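In Praise of the Wrist Camera

For most of last spring I argued on the wrong side of this. I had a nice fixed camera on a post, looking down at the work from about shoulder height, and I believed that one good view from a steady place would beat any number of shaky views from the end of an arm. I'd read plenty of people who said otherwise. I thought they liked the footage because it looked exciting.

Then we spent March comparing grippers at Kemard, and I changed my mind so completely that I've become a bit of a bore about it.

The plan was simple enough. We had two pairs of fingers to choose between, the short wide ones we call Tandham and the narrower, tapered ones we call Stisden, and one arm to put them on. We wanted to know which pair coped better with soft things: bags, sleeves, folded paper, cloth. Hard things were already settled. Any decent parallel gripper will pick up a block all day long, and if that's all you need, stop reading and go buy whatever is cheapest.

Soft things are where the fun is! A block stays the shape it was when you planned the grasp. A bag folds toward you when you touch it, and the edge you were aiming at moves a finger's width to the left, and the side you weren't thinking about swings in behind it. We ran 640 attempts with each pair over the month, and I watched far more of them than I needed to, partly because I couldn't stop.

The fixed camera gave us clean, tidy video. It told us whether the bag went up. What it almost never told us was why the bag didn't, and I'd sit there at four in the afternoon playing the same few seconds again, squinting at the backs of two fingers and guessing.

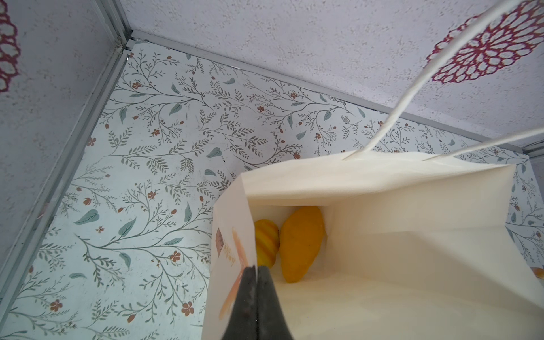 A camera at the wrist travels with the grasp, and that one fact changes what you can learn from a trial. It doesn't care where the arm has gone or which way the elbow is sticking out, because the fingertips stay in the same part of the picture. Take a white paper shopping bag with the near edge pinched between the two fingers. You get the narrow line where the fingers meet on the paper, you get the far rim with its twisted handles, and you get a look straight down into the bag, where something smooth and mango-orange is leaning next to a smaller ridged yellow thing like a croissant. From the post I would have had the bag's outside and the back of the arm. For a grasp on a thin edge, the contact and the contents are the two things I care about most, and getting both in a single view from one cheap camera still makes me happy every time I pull up the recordings.

Contents matter more than I expected. The same paper bag is a different object when it's empty, and different again when the weight sits at one side of the floor. When I score a lift, I want to know what was inside and where it was leaning when the fingers closed. We used to write this on a sheet before every trial and then find out the sheet was wrong, since things slide. With the wrist view I can check it at the moment that counts.

Now for the fair part. A wrist camera is terrible at telling you where you are. Show a newcomer a few seconds of it and they'll ask which way is up. Things come into view huge and leave without warning, and anything the fingers hide stays hidden unless the whole hand moves. Our cable also wore through at the bend in the second week, and I lost most of a morning to it. A camera on a post has no such bend. If your job is moving boxes between two shelves, the post is probably all you want, and I wouldn't talk you out of it.

There's a bigger objection, which a colleague put to me and which I've turned over a good deal. If you judge a gripper by the view from its own wrist, you may end up favoring the fingers that look best from there. Slim fingers hide less. So Stisden had an advantage in my affections before it had picked up anything at all, and I can't swear that this didn't leak into how I scored the close calls. We've since gone back over nearly 500 of the trials with the labels taken off the files. The ranking held, though the gap shrank, and I'd urge anyone doing a comparison like ours to do the blind pass first and save themselves the worry.

For the record, Stisden was better on paper edges and Tandham was better on cloth, where the extra width keeps a fold from twisting out. I'd hoped for one winner. We're keeping both and swapping them, which takes 3 minutes with the Awad plate and a good deal longer with anything else we've tried – the old mount had four tiny screws and I dropped one nearly every time.

So here's my plea to people setting up a gripper test this year. Put the camera on the wrist before you buy a second set of fingers. Keep the fixed one too, if you have it, and record them against the same clock so you can flip between views. Then sit down and watch, with the sound off and the scores hidden, a good long stretch of the trials that failed. Our archive is at 1498 clips now, counting the warm-ups, and the ones I go back to are mostly drops. There's a run of them from late in the month, all on thin bag edges, and I'm still working out what the left finger was doing.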